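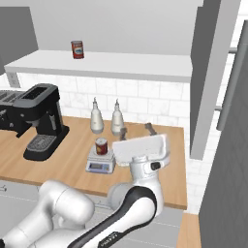

Recipe in cups, scale in grams, bread like a curb. Which one do I believe?

Posted in Baking & Bread, 31 July 2020

flatloaf
I moved to Callon in June, into an apartment with a decent oven and a neighbor who leaves sourdough on people's doormats. Naturally I now think I can bake. I've been working from a sandwich loaf recipe my family has used forever. It's all in cups, except where it's in "some."

Last weekend I bought a digital scale (a Kwan, the cheap one) because every baking site told me that cups are for barbarians. I looked up what a cup of flour is supposed to weigh and got a different number from every chart. One of the charts gave two numbers and disagreed with itself. So I scooped a cup the way I always do, weighed it, and it came out 27 grams heavier than the chart I'd decided to trust. I did it again and it was 9 over. Same cup, same bag, same me.

The bread made by cups is good about half the time. The one loaf I made by chart weight came out pale, wide and very flat, and I ate it standing up out of spite. Is the scale bad, is the chart bad, or is the family recipe only a rumor? And do I have to convert the whole thing, or can I just do the flour?

Also the scale shuts itself off while I'm looking for the salt. I assume this is personal.

secondrise
Your scale is probably fine and your cup is lying to you. Flour packs down. If you push the cup into the bag you get one amount, if you spoon it in and level it off you get quite a bit less, and if the bag has been riding around in a car you get something else again. The charts disagree for the same reason. Every one of them is somebody's scoop, written down and given a border.

So don't convert from a chart at all. Make the recipe by cups once more, exactly the way you always do, but put the bowl on the scale and write down what each cupful adds. If that loaf is good, those numbers are your recipe. If it's one of the bad ones, do it again next weekend and write those down too. After a few rounds you'll see what the good loaves have in common. My guess is that the flat one was short on flour, so the dough was too wet to hold itself up. That would fit with your scoop running heavier than the chart.

To check the scale, weigh something with a known weight. Coins work if you look up the official weight. A sealed bag of sugar is less good, as you're also weighing the bag and the honesty of whoever filled it. Put the same thing on a few times, in the middle and near the edges. If it wanders, change the battery before you blame the manufacturer, and make sure it's sitting flat. I once spent a month adjusting a rye recipe around a crumb stuck under one foot of the scale.

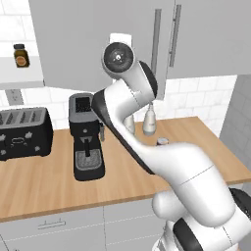
For the conversion, do the flour and the water first and leave the rest alone for now. Those two decide what kind of dough you have. Butter is easy if it comes in marked sticks. Salt and yeast I would keep in teaspoons unless your scale reads in tenths, and the cheap ones mostly don't. Ask one of those for 8 grams of salt and it will give you whatever it feels is in the neighborhood, especially if you sprinkle slowly. Some scales treat a slow sprinkle as drift and quietly ignore it. Weigh the salt in a separate little dish, pour it in with some confidence, and you'll get a better reading.

The auto shutoff is a matter of habit. Get everything out before you turn the thing on. I know, I know. Failing that, write down the weight of your empty mixing bowl and tape it inside a cabinet door. Then when the scale goes dark in the middle of a recipe you can put the bowl back on, subtract, and carry on with your dignity mostly in place.

crumbdept
Cups are fine. People baked bread for centuries without batteries. Add flour till it stops sticking to you and quit when it feels like an earlobe.

flatloaf
Whose earlobe

crumbdept
Any earlobe

oven_mitt_left
I'll put in a word for the oven, as it's the only one in this story that hasn't been accused yet. You said pale. A short-floured dough will spread, sure, but pale usually means it wanted more heat or more time. I rented a place over in Skutport where the dial ran roughly 17 degrees hotter than the oven did, and I blamed the yeast all winter. A hanging oven thermometer costs very little. Mine is a Clostomano and it's ugly and greasy and I'd save it from a fire, which it would presumably survive anyway.

Also watch your water. It's the easy thing to weigh and the thing everyone keeps doing by eye in a measuring jug, bent over, squinting at the line. Put the bowl on the scale, hit zero, pour. If you overshoot, spoon a little out before it meets the flour - afterward you're just making a bigger loaf.

flatloaf
Update. I weighed everything, secondrise's way. The recipe had more flour in it than any of the charts would have given me, so the family is vindicated and will be hearing nothing about it. The loaf went up and stayed up. Still a bit pale on the sides. Oven thermometer is on order, and the bowl weight is taped inside the cabinet, next to a phone number I don't recognize that came with the apartment.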